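Two grippers, one drumstick: Clirside starts its simulator trials

The Clirside lab has kicked off its big gripper comparison, and the first results are already fun to read! Naomi Koech's team is putting the two-finger Driro up against the softer Brarkach in simulation, with food as the test load. Each gripper gets 433 tries per item.
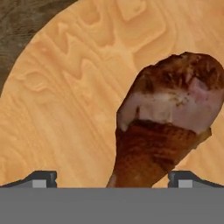 Roast chicken is the one everybody wants to talk about. It's an awkward shape, fat at one end and thin at the other, and the team is trying 6 approach angles to find out which finger pads cope best. "I could watch these runs all day," says Koech. Tests on the real arm begin in November, with Dorian Gaillard at the controls.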